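The Nistor Family Story Kit, Reviewed After One Long Winter

I bought the Nistor kit last November, a few months after our son's placement was finalized, and I have been meaning to write about it ever since. We adopted him at age four, so he came to us with memories of his own, and the baby books people kindly gave us were no use at all. First tooth? First step? We don't have those pages and we never will. What I wanted was something that could start in the middle.

The kit comes as a binder with loose pages, a pack of cards with questions on them, and a thin guide for parents. I'll begin with the cards, as we used them the most. Most are gentle ("Who made you laugh when you were little?") and a few are much harder, and I was glad to see that the harder ones are printed in a different color so you can set them aside. My son took to the whole thing right away and wanted two cards every night after his bath. Some nights we got a real story and some nights we got a long speech about dogs, and I wrote both down – the dogs are part of it too!

The pages are thick and take marker well. There is a family tree page drawn as a garden, with room for a birth family, a foster family and an adoptive family side by side, and I may have cried a little over that one at the kitchen table. His foster mother, Perrine Vasseur, filled in her own corner and mailed it back to us with a pressed leaf.

Now for the grumbles. The guide is written almost entirely for parents of babies, and the short chapter on older children repeats itself. The rings on the binder pinch. Refill pages are sold only in large packs, and the mailing took so long that we ran out and used plain paper for weeks. I also wish there were more said about siblings who live elsewhere, a subject that comes up in our house constantly.

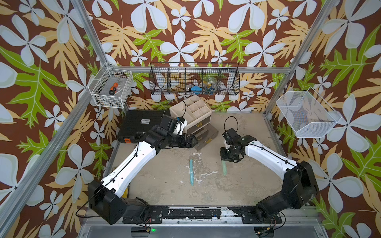 Nadège Masson wrote to me that her daughter, who is eleven, found the cards babyish and would only do the blank pages, and that the two of them ended up writing letters to each other in the binder instead. I think that's a lovely way to use it, and I'd tell anyone with an older child to borrow a set of the cards before buying the full kit.

For a child between three and eight, I'd buy it again.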